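Skustwood Athletic

By Braulio Mendoza
September

Skustwood Athletic is a soccer club based in the mill town of Skustwood, which plays its home games at Kotum Park. The club competes in the Plarkalura League, a regional competition it has won once, finished last in more often than its own yearbook admits, and been expelled from for a single weekend. It is best known for its goalless draws, for the long reign of head coach Gonzalo Benítez, and for the Nwankwo Shield, a trophy it contests every year against its neighbors from across the river and usually leaves on their side of it.

The team plays in brown and white. Supporters call the side the Planks, a name first used by visiting fans as an insult and then adopted at home, where it was felt to be fair.

Origins

The club was formed by workers at the Skustwood sawmill who had been playing informal games in the lumber yard and wanted somewhere to fall down that was not made of gravel. The mill's owners gave them the use of a sloping field beside the drying sheds, on the understanding that no game would be played during working hours. The first recorded match kicked off at 5 p.m. and was abandoned in darkness with Skustwood losing. The club's minutes list it as unfinished, and it has never been counted as a defeat.

For its early seasons Athletic had no league to play in and arranged friendlies by letter. Several of the replies survive in the clubhouse. Most are polite. One asks whether the slope had been fixed, and a second from the same club, sent the following spring, asks again.

Admission to the Plarkalura League came when another member folded before the season and the fixture list had already gone to the printer. Skustwood took over the vacant schedule in full, including two away games against opponents it had never heard of and one home game against itself. The last of these was quietly removed.

Kotum Park

The home ground took its name from the lane behind the north goal. It holds 3000 people, a figure set by the local fire inspector and tested once, on the day of the title decider. The main stand runs along the west touchline and has a pillar every few yards, so that regulars can tell you a great deal about one half of any match. The opposite side is open terracing, popular in spring and heroic in winter.

The slope was reduced when the field was relaid, though it was not removed. It falls from the northeast corner to the southwest, and captains who win the toss at Kotum Park almost always choose to attack downhill in the second half. Opposing coaches have complained about this for decades. The league's position is that both teams get a turn.

Drainage has been a steadier problem. In one especially wet year Athletic played six straight home games away from home, and won four of them, which led to a serious proposal at the annual meeting that the arrangement be made permanent. It failed by a narrow margin.

Style of play

Benítez took charge as a caretaker after his predecessor left for a better job, in a shoe store. He stayed for the next 30 years. His teams lined up with five defenders, sometimes described on the team sheet as three defenders and two wingbacks, although no opponent was ever fooled. Full-backs who crossed the halfway line were expected to have a reason.

The method was easy to mock and hard to beat. In the season that followed his appointment the club conceded fewer goals than anyone else in the division and also scored fewer, finishing exactly in the middle. Local newspapers ran out of ways to report it. One match report from the period consists of the lineups, the attendance and the word "again."
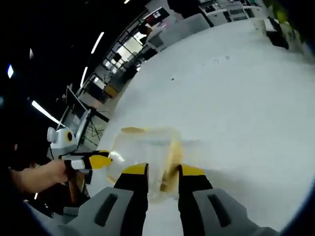

Braulio, I have to object to the middle part of this, because we did attack under Benítez, we just waited until the other side had gotten bored, and anyone who stood on the open terrace for the Nwankwo Shield replay saw all four forwards in the box at the same time. It was the 88th minute, I grant you. Signed, Kotum Laner.

The replay in question did finish 1–0 to Skustwood, and the club's own record gives the scorer as a center back who had gone forward for a throw-in and not been called home in time. The four-forwards claim is harder to support. The team sheet names two, one of whom had been substituted.

What the Benítez sides did possess was an unusual patience with the ball at set pieces. Corners were taken short, then shorter. Free kicks in the opposing half were passed back toward the goalkeeper, who would study the field, consider the wind, and return the ball to roughly where the foul had occurred. Other teams in the league eventually copied the routine, with poorer results, as they kept trying to score from it.

The championship season

Athletic's only league title came in the twelfth year of the Benítez era. The team finished with 42 points, a total that would have been good for fourth place in most seasons. The leading clubs spent that spring beating one another, and Skustwood went past them by drawing.

The decider was at home against the defending champions, who needed a win. Athletic needed a point and was judged by most observers to have been preparing for such an occasion since its foundation. The visitors hit the post in the first half and the crossbar in the second. Skustwood's one shot was a clearance that carried in the wind and bounced over. When the final whistle blew with the score at 0–0, the crowd came onto the field and had to be told by the public address system that the trophy was at the other ground, where the league had assumed it would be needed.

It was delivered that evening at 9 p.m. A good number of people were still waiting, and the captain lifted it in the parking lot.

The expulsion

Two seasons after the title, Skustwood was expelled from the Plarkalura League for failing to submit its registration forms. The club maintained that the forms had been mailed. The league maintained that an envelope had arrived containing a menu. Both statements were later shown to be true — the forms had gone to the restaurant hosting the end-of-season dinner, whose owner had signed them in the belief that they were an invoice.

The expulsion was lifted before any fixture was missed. The restaurant's owner remained a registered goalkeeper for the rest of the year and was named as a substitute on the final day, when two players were hurt. He did not come on, though he is remembered for warming up with real energy.

The Nwankwo Shield

The Shield is contested each year between Skustwood and the club on the far bank, Plarkalura Rovers. It was donated by the Nwankwo ferry company, which for many years was the only way of getting from one ground to the other and did very well out of the rivalry. Supporters of both teams traveled on the same boat. Accounts of the crossings vary, and the company's insistence on separate railings dates from this period.

Rovers have won the Shield far more often. Skustwood fans point out that the tie was for many years settled by the toss of a coin if the scores were level, and that their club, which specialized in level scores, lost an improbable number of tosses. A penalty shootout was introduced in response. Athletic lost the first of these 3–0, having missed every kick it took.

When the bridge opened, the ferry closed and the trophy lost its sponsor, but neither club wanted to be the one to suggest stopping. The original shield has been dented twice and repaired once.

Recent years

Since Benítez retired, the club has employed a series of coaches who promised attacking soccer at their first press conference. Several delivered it. The team was relegated under the most exciting of them, in a season that included a 5–4 home defeat still spoken of in the main stand with real distaste — one season ticket holder is said to have asked for a refund on the grounds that he had felt rushed.

Promotion followed two years later under a former Benítez defender who put five men across the back on his first afternoon and received a standing ovation during the warm-up. Athletic has since settled in the lower half of the table. Attendance has recovered, particularly on the open side.

Colors and badge

The brown shirt comes from the sawmill's work coats. A brief switch to orange was blamed on a supplier's error, then on the laundry, and finally on a former chairman who liked orange. The badge shows a saw and a tree. In the earliest version the tree was standing; in the current one it leans noticeably to the southwest, and the club has never said whether this was intended.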